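The Tidy Drawer Will See You Now

Home organizing has become a paid service, a genre of television and, lately, a kind of therapy. The claims have grown faster than the closets.

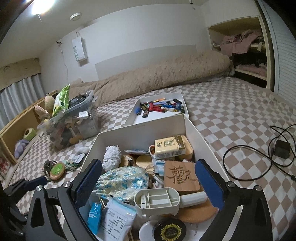
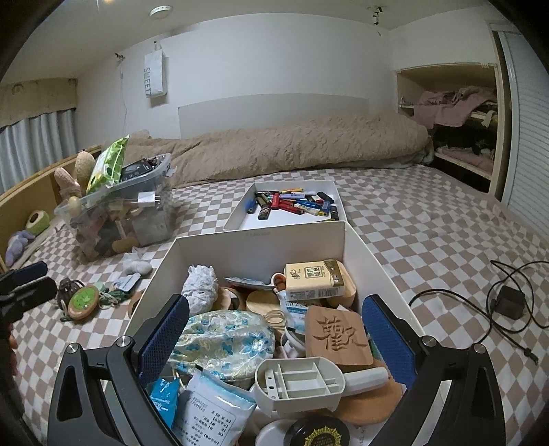
A box crammed with small household things.

Rosalinda Tan

The woman on the video call wanted me to know that my junk drawer was a decision I had been putting off. She works for Voketti, a service that sends organizers into people's homes and, for customers outside its area, coaches them through a laptop. I had paid for two sessions. The first was spent mostly on how I felt about batteries.

I should say that I went in a skeptic and that I own a lot of stuff. Neither has changed much.

The pitch, if you haven't heard it, goes like this. Your belongings are making you tired. Every object you can see is asking you for something, and once you send the extras away you will sleep, cook and maybe even love better. Voketti says this in soft gray type. Kolmont, its main rival, says it with a quiz, which told me I was a "Keeper" and offered me a starter plan. I took the quiz again, giving opposite answers, and I was still a Keeper. The plan was the same price.

What bothers me is how little anyone in this business wants to talk about the month after. I asked both companies how many of their customers' homes stay organized. Voketti sent me a page of happy quotes. Kolmont said that success "looks different for every household," a sentence I have been trying to use on my dentist.

So I went looking for people who had paid for the full treatment. I found 19 who were willing to talk, mostly through friends and one very active neighborhood message board in Drummond, where I live. That proves nothing, and I wouldn't trust a company that waved a number like that at me. Still, the stories ran along the same track. They loved the day itself. They loved the labels. Then came a birthday, a school year, a sick parent whose apartment had to be emptied — and the boxes came back.

Only four of them said their homes still looked the way the organizer left them. One of the four had moved out.

A retired bookkeeper told me she had let go of her sewing things on the advice of a Kolmont coach and bought most of them again by April. She wasn't angry. She thought she had failed the system, and she was saving up for another visit. I heard that a lot, and I'd call it a very good arrangement for the system.

None of this means a clear table isn't nice. Mine is clear right now, and I like eating at it. But I cleared it on my own one evening with the radio on, and the coach's worksheet went out with the rest of the paper. The second session is still on my account. Voketti has written twice to remind me that it expires.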